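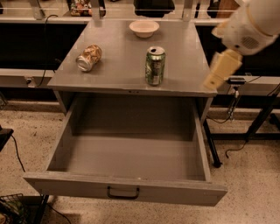

Metal cabinet drawer — line it or leave it bare?

Posted by Muthu Chacko in Home Storage

I have a gray metal cabinet with one big drawer and a flat top. The drawer is empty right now and I would like to keep the dishes for our break corner in it: shallow bowls, a few plates, the flatware. The top has turned into the place where people leave their cans, and I want to use the drawer so the top stays clear enough to eat at.

The inside of the drawer is bare painted metal. I put one bowl in it as a test and it slid to the back and banged every time I pulled the handle. The drawer measures 600 mm across on the inside and 524 mm front to back. Do I need a liner, and if so what kind? I don't want anything glued down. Also, is there a decent way to keep empty cans in the same drawer until recycling goes out, or should they go somewhere else? We only take it out twice a month here in Plundville.

3 replies

Genivaldo Bragança

Get the ribbed rubber matting that is sold for tool chests. It comes on a roll and you cut it with scissors. The thin foam kind with holes in it is cheaper, but it bunches up under heavy plates and crumbs fall through the holes.

Cut it 2 mm short on each side so it lies flat. If you cut it to the exact size it will curl up at the edges, and then the plates catch on it. Wipe the drawer floor with a damp cloth and a little dish soap first and let it dry completely. No glue needed, the weight of the dishes holds it.

For the bowls, stack them toward the back with the plates in front. Wide shallow bowls tip if you stack them too high, so keep the stack well below the top of the drawer. I used a Tanabe tray for the flatware and it stays put on the rubber.

I would not put cans in with the dishes. Even a rinsed can has some soda left in it, and you will be washing that mat every week. Use a lidded bin on the floor beside the cabinet. Crushed ones take up less room, but check what your pickup wants — ours in Harkerell asks for them whole.

Ákos Bíró

just use an old towel. been doing it for years

Rainer Ruppert

The towel works, but it holds water if anybody puts dishes away wet, and on a metal drawer you can get rust where the paint is scratched. I had that happen along the front corner. If you go that way, take it out and wash it often.

Agree with the first reply about the mat. One more thing, check how much weight the slides are rated for before you load it with plates. Mine is a Piltodum and the rating was on a sticker inside the cabinet, behind the drawer. You may have to take the drawer out to read it.

Comment from Muthu Chacko

Thanks. Ordered the ribbed mat and a small bin for the cans. I'll look for the sticker when I have the drawer out to clean it.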